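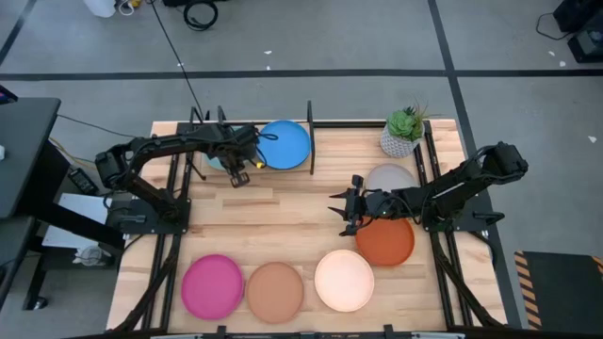
Otstead Table Talk > Kitchen and Dining > Mixing plate colors, yes or no?

plumcrumble
Posted January 2018

Hello everyone, and I hope the new year is treating you kindly. I have a question that has been going back and forth in our house since the holidays, and I'd love to hear from people who care about this sort of thing as much as I do (my husband does not, bless him).

We have been married 18 years and have eaten off the same cream stoneware the whole time. It was a wedding set from Drorkine, the plain one with the rolled rim, and between the kids and a move and one very bad dishwasher load we are down to five dinner plates. Drorkine dropped that line ages ago. So I can hunt for replacements one at a time, buy a whole new set, or do what my sister keeps telling me to do, which is stop matching altogether and buy plates in colors I like. She says blues and greens, a little of each. I'm tempted! But I keep picturing my mother's face at Easter.

What would you do?

gravyboat_56
Mix them. We did it years ago and I've never once missed the old set. The trick, if there is one, is to keep the shape the same and let the color wander. All of mine are flat with a low edge so they stack properly. If you mix shapes you get that leaning tower in the cupboard and you will grow to hate it.

Vasilică Lungu
Good evening plumcrumble, and welcome. I am going to be the disagreeable one, I'm afraid. I think a table looks calmer when the plates match, and food looks best on white or cream. I cooked for a living for 20 years and I never saw a stew that was improved by a blue plate. Tomato sauce on green is worse. You already own cream, you clearly like cream, so buy some more cream from whoever is making it now. If the shade is slightly off, put the old ones at one end of the table and your relatives at the other.

plumcrumble
Ha, I know exactly which relatives. But Vasilică, don't you find white a bit like eating in a hotel?

Vasilică Lungu
I like hotels.

marnie.oats
I'm with gravyboat on the mixing, though I'd add that blue and teal can be trickier together than people expect. They're so close that it can look as if you tried to match them and missed. I have a navy and a sort of pale sea green and those sit together beautifully, because there's a good big gap between them – one dark, one light. Take one plate home before you buy the rest and look at it at supper time with the lamps on. Everything in the shop looks different under those awful lights.

Tadeo Ojeda
Late last winter my wife and I went through all of this, so let me save you a few trips. We bought ours at Tapia, the secondhand place behind the old feed store, where they keep the odd plates in crates on the floor and you dig. It took us most of a month of stopping in after work, and I will say it was one of the nicest small projects we've had together. She had a rule that a plate had to be pleasant to hold, and I had a rule that it had to fit in the dishwasher, and between us we turned down some real beauties.

Two practical things. Measure the inside of your cupboard first, with the door shut. And run your thumb all the way around the rim before you pay, as chips hide very well on a colored glaze.

I do disagree with Vasilică about stew. My mother's beef stew on a dark blue plate is a lovely sight.

Vasilică Lungu
Tadeo, I would need to taste it to be sure. I am free most evenings.

gravyboat_56
Can I put in a word on old glazes, please? I'm no expert, but some older bright ones have lead in them, and I wouldn't eat off a secondhand plate if I didn't know its age and maker. Hang those on the wall. Tadeo, I'm sure yours are fine, I just fuss.

Tadeo Ojeda
No, that's fair, and I should have said it. We kept to newer pieces with a maker's name on the back, and the two we weren't sure of are sitting under houseplants.

marnie.oats
Does anybody else's family fight over a particular plate once they don't match? My two boys both want the sea green one, every single night. With the white set we never had this trouble, so there's a point for Vasilică.

plumcrumble
Oh my goodness, mine would be the same. I hadn't thought of that at all.

Thank you all so much, this has been a treat to read with my coffee. I think I'm going to keep the five cream ones and add three in a dark blue, same flat shape if I can find it, and see how we get on before I do anything drastic. Tadeo, does Tapia still open in the evenings, or is that only in summer?

Tadeo Ojeda
Till six, last I was there. Go in by the side door, the front one sticks.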